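Litia Open Stage, season two
Progress report to Plastberg Fund, period ending August
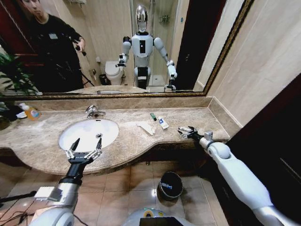

The marble counter and wall mirror at Ekby.

Sorry for the short form, we are in edit all week. Full budget sheet comes separately.

Where we are
Open auditions done. Just over the two weekends we planned, three towns instead of four (the fourth hall double booked us and wouldn't move). 200 acts seen, 28 through to the studio rounds. Mostly singers again, more bands than last year, two dance crews. Age spread better than season one, we had been asked to look at that.

Studio rounds one and two taped at Ekby. Round three next. Live final still on the same slot, Monday evening, 8:30. Litia has confirmed the slot in writing.

Voting
Know this is the part you want to read. After the complaints about season one we agreed to take the count out of the production office completely. Done. Tse has the contract now and runs it end to end: receives the votes, removes duplicates, keeps the raw log, hands a sealed result to the presenter. Producers see totals at the same moment the viewers do. Nobody on my team has a login, me included.

First dry run was bad. The text votes arrived fine but the app votes came in nearly 15 minutes behind, so the two totals didn't line up when the window closed. Tse found it, a queue setting on their side. Second dry run clean. We want one more with the live graphics running, before the final and not on the day.

The raw log will be kept for a year after broadcast. Contestants can ask for their own numbers in writing, round by round. This is now in the contestant agreement, page 4. Two of them have already asked, which is fine.

Still open: do we publish full totals or only ranking? Litia's lawyers prefer ranking. I prefer totals. Would like your view before round three is cut, as the presenter script depends on it.

Contestants
New agreement signed by everyone in the studio rounds. The management clause is gone, it was the other big complaint. Winner is free to sign with who they like. One band dropped out (exams), replaced by next on the jury list, jury notes attached to the budget sheet so there is a paper trail.

Counselor on set every taping day. Used more than we expected. I'd like to keep her on for two weeks after the final, cost is small and it can come out of the travel line, which is under.

Audience
Studio seats 500 for the final, subject to fire inspection. Tickets free, by draw. Family tickets held back, six per act.

Money
On budget overall. Over: hall rental, overtime in round one (late start, sound desk problem, our fault). Under: travel, printing. Second installment recieved, thank you. Third is due on delivery of round three and we expect to invoice on time.

Problems
Music rights for two songs not cleared. If no answer by Friday we swap the songs, contestants have been warned and have a second choice ready.
Subtitles are slow. Looking for a second person.

Next
Round three taping
Third vote test with graphics
Decision on totals (need you)
Ticket draw opens

Call me on the usual number, mornings are best.

Moataz Kettani
Series producer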